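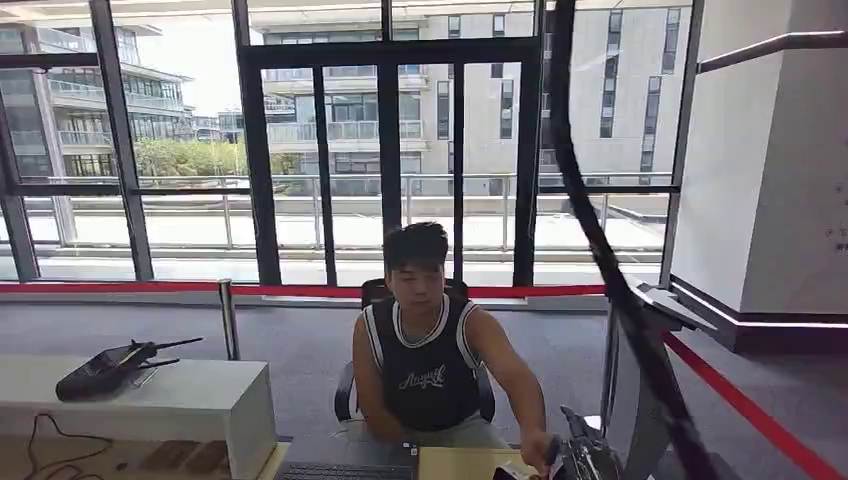 Was ist der Tonduvex-Wettbewerb?

Ein studentischer Wettbewerb für Greifrobotik, bei dem Teams ihre Roboter Alltagsgegenstände fassen, bewegen und wieder ablegen lassen.

Der Tonduvex-Wettbewerb (kurz: Tonduvex) geht auf einen Robotikkurs an der Hochschule Cleden zurück. Der Kursleiter Fulgencio Barajas wollte die Abschlussprüfung durch eine offene Aufgabe ersetzen und lud dazu auch eine Gruppe aus Cetcombe ein. Aus dem Vergleich der beiden Gruppen wurde ein fester Termin im März, an dem inzwischen sieben Teams teilnehmen.

Ablauf

Jedes Team besteht aus fünf Studierenden und tritt in zwei Durchgängen an. Im ersten wird der Roboter ferngesteuert, im zweiten arbeitet er selbstständig. Gerade der zweite Durchgang ist ungeheuer spannend — ein Griff, der im Labor hundertmal saß, kann am Regal plötzlich misslingen, und umgekehrt gelingen Bewegungen, mit denen kein Team gerechnet hätte. Flache Gegenstände wie Karten gelten als Königsdisziplin, denn sie bieten den Fingern kaum Angriffsfläche. 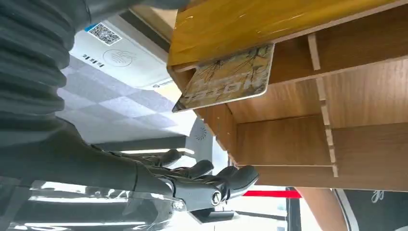
Roboterhand mit mehreren Fingern vor einem Holzregal, in dem eine Karte steckt

Wertung

Gewertet werden Genauigkeit, Zeit und der schonende Umgang mit dem Gegenstand. Wer etwas fallen lässt, darf den Griff einmal wiederholen. Den Chantharasri-Preis erhält das Team mit der besten Dokumentation; er ist unter den Teilnehmenden fast so begehrt wie der Gesamtsieg. Die prämierten Arbeiten werden im folgenden Kurs als Lehrmaterial verwendet — manche davon sind wunderbar klar geschrieben.

Siehe auch: Greifplanung, Teleoperation, Servicerobotik

7 Kommentare · 5 Mal geteilt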